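News from the Shared Kitchen
2019-12-02

Dear members and friends,

The soup evenings are coming back in January, and this time we will have them in the big room at Pekent Hall. Last winter we were in the small room beside the stairs, and many people had to eat standing in the corridor with the coat on. The big room has better heating and its own sink, so I hope that everyone will sit.

For those who are new with us, I explain shortly how it goes. Each evening has one cook, who chooses the soup and writes the shopping list. The helpers come at 5 to wash and cut the vegetables, and we eat at 6. After the meal we clean together. You do not need to be a good cook to help. I myself could not cut an onion correctly when I moved to this town, and Meenakshi Murthy taught me with much patience.

Meenakshi will cook the first evening. She is making a lentil soup with tomato and mustard seeds, not very hot, and she will put the green chili on the side for people who like it. The second evening belongs to Fuseini Darko, with his groundnut soup. Please read this carefully if you have an allergy: on his evening there will be peanuts in the pot and on the tables, so we can not promise any safe dish. On all the other evenings we will keep peanuts out of the kitchen.
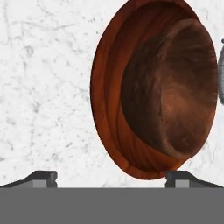 A darker bowl inside a larger reddish-brown one.

We are asking again that you bring your own bowl and spoon. The hall has plates, but they are flat, and with soup this is a sad experience. Wood, metal or ceramic are all fine. Write your name on a piece of tape and put it under the bowl, because after last season I had a full box of bowls in my apartment and I could find the owners of only a few. Wooden bowls should be washed by hand and dried soon after, so please do not leave them in the sink with the others.

The bread will come from Sotiropoulos bakery like before. They offer us what stays from the day, and somebody must pick it up before they close. If you live on that side of the river and have a bicycle with a basket, please tell me.

About money: the meal stays free, and the donation box will be near the door. In the last season the box gave us 300 dollars more than we spent, and we used it for a new stock pot and two good knives. The old pot is still usable for a small group. If you know a family or a club who would like it, they can have it.

To help or to cook, write your name on the paper by the entrance of the hall, or answer to this newsletter.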